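Sidulach Humanoid Evaluation: Second Progress Report
Prepared for the Jedley Fund by Tharun Sundaram
1 May 2018

Purpose of the review

The grant pays for a six-month trial of the Sidulach service package. Ulley supplies the robot, the control software and remote support under one lease. We are to advise whether the package is ready to offer to small assisted-living providers.

Work since February

Setup is finished and the tabletop tasks have started. We have logged 144 trials out of the 318 planned. The current task set uses a white standing desk and two woven baskets of different sizes, with small items to be moved between them. The robot stands at the desk on its own legs during these trials. 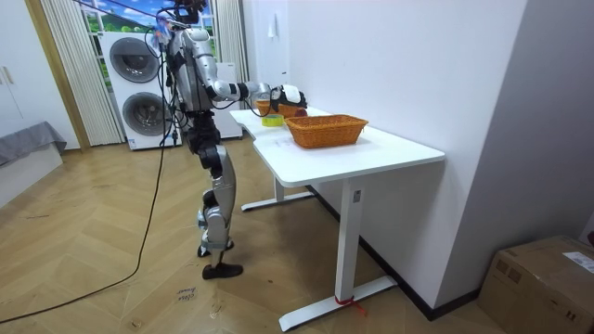
Findings on the product

The arms have enough reach for the desk at its present height. Placing an item in the larger basket is dependable. Picking from the smaller one is slower, and the operator often has to correct the wrist angle by hand in the software.

Startup takes longer than the Ulley manual says. The manual also leaves out the joint check, which we now do before every session. I have sent Ulley a written list of corrections and they have accepted most of them.

Power and data still run by cable. The cable crosses the floor behind the robot, and a provider would have to plan the room to suit it. I consider this the main limit on the package as sold.

Between trials the operator runs the arm and hand checks with the robot beside the desk. One arm is raised and the other kept low, then the positions are switched. 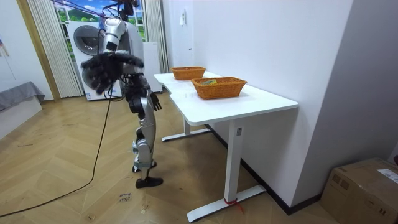

Support and costs

We opened 6 support tickets in this period and 5 are closed. The open one concerns finger calibration on one hand. Iyer, our parts supplier, has quoted for a spare hand, and the quote is within the equipment line. Spending overall is on budget.

Next period

- Complete the remaining tabletop trials
- Begin the laundry task set, subject to the calibration fix
- Get lease renewal terms from Ulley in writing

I request approval to order the spare hand from Iyer before the laundry tasks begin.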